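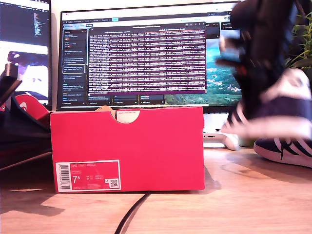

Court Royale sneakers, size 7.5
Reviewed June 2025

I bought these to replace a pair of Skalten canvas shoes that split at the toe last September. I wanted something dark enough for the office that I could also walk home in. My route is 3 miles, mostly sidewalk, with one steep block by the Polishchuk bakery.

Fit: I take a 7.5 in most brands and the 7.5 was right. Width is average. My left foot is slightly bigger and I felt it across the toes for the first 6 days, then it eased off. If you are between sizes I would go up.

Looks: navy with white diagonal stripes and a white rubber sole. The lining at the collar is red, and most of it is hidden once your foot is in. They look fine with gray pants. The white sole will need wiping – I go over mine with a damp cloth on Sundays.

Comfort: firm. The insole that comes with them is thin, so I put in a pair of Tremano insoles I already had. With those I can stand most of a 9 hour shift. Without them my heels were sore by lunch. There is not much arch support either way.

Grip: good on dry pavement, poor on the wet tile in our lobby.

Box: red cardboard with a thumb notch in the front, and the size is printed large on the label, so you can find the right pair in a stack. I kept it. It fits on the lower shelf of my Provholm rack with the long side out and now holds polish and spare laces.

I have walked over 40 miles in them so far. The stitching is good and the heel shows a little wear on the outside edge. I would buy them again at a sale price, but I would not pay extra for another color.

Four stars. One off for the insole.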